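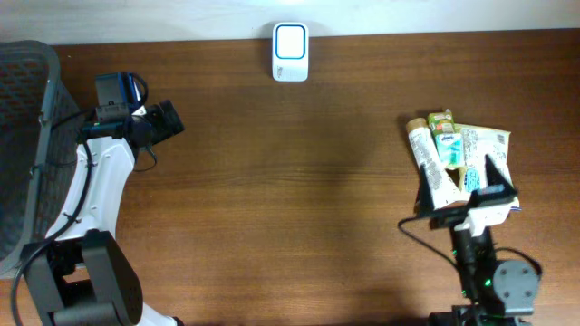
Abb. 1: Holztisch an heller Wand, links ein grauer Kunststoffkorb mit durchbrochener Wandung

Bildungswerk Stosberg
Fachbereich Hauswirtschaft und Objektpflege
Modul 661: Tischflächen im Haushalt einrichten und pflegen
Begleitblatt zur Einheit 3, Stand: 21. Januar 2024

1. Gegenstand der Einheit

Die Einheit behandelt den Tisch als Arbeitsfläche für leichte hauswirtschaftliche Tätigkeiten: Wäsche falten, Kleinteile sortieren, Geschirr bereitstellen, Post und Unterlagen ordnen. Vorausgesetzt werden die Inhalte der Einheiten 1 und 2 (Materialkunde Holz, Materialkunde Kunststoff). Das Begleitblatt ersetzt die Teilnahme an der praktischen Übung nicht.

2. Aufstellung des Tisches

Steht ein Tisch mit der Längsseite an der Wand, so ergibt sich eine hintere Kante, die im Alltag selten gereinigt wird. An hellen Wänden wie in Abb. 1 zeichnen sich Streifspuren der Tischkante mit der Zeit deutlich ab. Vor der Grundreinigung wird der Tisch daher zu zweit von der Wand abgerückt. Das Verschieben durch eine einzelne Person ist im Übungsbetrieb nicht gestattet.

Der Lichteinfall ist vor Beginn der Arbeit zu prüfen. Schatten auf der Tischplatte erschweren das Erkennen von Krümeln, Fasern und feinen Kratzern. In Abb. 1 liegt ein weicher Schatten im unteren mittleren Bereich der Platte. Die Sichtkontrolle wird an solchen Stellen aus einem zweiten Blickwinkel wiederholt.

3. Zonen der Arbeitsfläche

Im Lehrgang wird die Tischplatte in Zonen eingeteilt. Die Bezeichnungen gelten einheitlich für alle Kursorte des Bildungswerks, auch für die Außenstellen Harb und Monham.

Hintere Zone: Streifen entlang der Wand. Er nimmt Gegenstände auf, die während der Arbeit nicht bewegt werden. In Abb. 1 steht dort mittig ein kleines weißes Gerät mit blauer Umrandung auf der Vorderseite. Kleingeräte werden aufrecht und mit sichtbarer Vorderseite abgestellt; Aufschriften bleiben lesbar.

Seitliche Zone: Platz für Behälter. Der Korb steht links oder rechts, je nach Arbeitsrichtung. Ein Wechsel der Seite während einer laufenden Aufgabe ist zu vermeiden.

Mittlere Zone: eigentliche Arbeitsfläche. Sie wird vor jedem Arbeitsgang freigeräumt und nach Abschluss wieder freigeräumt übergeben. Zwischenablagen in der Mitte gelten als Fehler in der Arbeitsorganisation und werden im Übungsprotokoll vermerkt.

4. Körbe mit durchbrochener Wandung

Kunststoffkörbe mit Gitterstruktur sind leicht und lassen den Inhalt von der Seite teilweise erkennen. Sie eignen sich für Textilien, Schwämme, verpackte Kleinteile und Bürobedarf. Nicht geeignet sind sie für Gegenstände, die kleiner sind als die Öffnungen, sowie für feuchtes Gut, das auf die Holzfläche abtropfen kann.

Bei der Verwendung ist zu beachten:

Der Korb wird beim Versetzen angehoben. Schieben über die Holzfläche hinterlässt bei Sandkörnern unter dem Boden sichtbare Spuren.

Der Korb wird höchstens bis unter den Rand gefüllt. Überhängende Teile werden neu eingelegt.

Die Öffnungen werden mit einer weichen Bürste und warmem Wasser gereinigt. Staub setzt sich vor allem in den Ecken des Gitters fest — ein Tuch allein reicht dort nicht aus.

Nach der Reinigung trocknet der Korb mit der Öffnung nach unten auf einem Abtropfgitter und erst danach kommt er zurück auf den Tisch.

5. Pflege der Holzfläche

Die Platte wird stets in Richtung der Maserung gewischt. Verwendet wird ein nebelfeuchtes Tuch, anschließend ein trockenes. Die Art der Oberfläche (lackiert, geölt, gewachst oder beschichtet) ist vor dem Einsatz eines Pflegemittels am Objekt festzustellen. Aus einer Abbildung lässt sie sich nicht zuverlässig bestimmen. Ist die Oberfläche nicht eindeutig zuzuordnen, bleibt es bei klarem Wasser.

Bei mittelbraunen Flächen mit feiner Maserung fallen kleine Flecken wenig auf. Die Kontrolle erfolgt deshalb zusätzlich mit der flachen Hand. Klebrige oder raue Stellen werden auf dem Kontrollbogen in die Tischskizze eingetragen.

Scheuermittel, Mikrofasertücher mit Schmutzradierer-Seite und unverdünnter Essigreiniger sind auf Holz nicht zugelassen. Elektrische Kleingeräte der hinteren Zone werden nur trocken abgewischt. Kabel werden beim Wischen angehoben und nicht über die Tischkante gezogen.

6. Praktische Übung

Die Übung findet im Lehrraum Callwood statt. Gearbeitet wird in Gruppen zu 3 Personen; je Gruppe stehen 2 Körbe und 6 Tücher bereit.

Ablauf: Zonen festlegen und auf der Skizze eintragen. Korb positionieren. Mittlere Zone vorbereiten und wischen. Übungsmaterial aus dem Korb entnehmen, nach Art sortieren und geordnet zurücklegen. Fläche kontrollieren, Kontrollbogen abzeichnen, Tisch an die nächste Gruppe übergeben.

Die Tücher werden nach Gebrauch getrennt von unbenutzten gesammelt. Abweichungen vom Ablauf sind zulässig, sofern sie im Protokoll begründet werden.

7. Aufgaben zur Nachbereitung

Fertigen Sie eine Skizze eines Tisches aus Ihrem eigenen Arbeitsumfeld an und tragen Sie die Zonen nach Abschnitt 3 ein.

Erläutern Sie, welche Gegenstände dauerhaft in der hinteren Zone verbleiben und wie unter ihnen gereinigt wird.

Die Ausarbeitungen sind bis Ende Februar im Sekretariat Stosberg einzureichen. Teilnehmende der Außenstellen geben sie vor Ort ab.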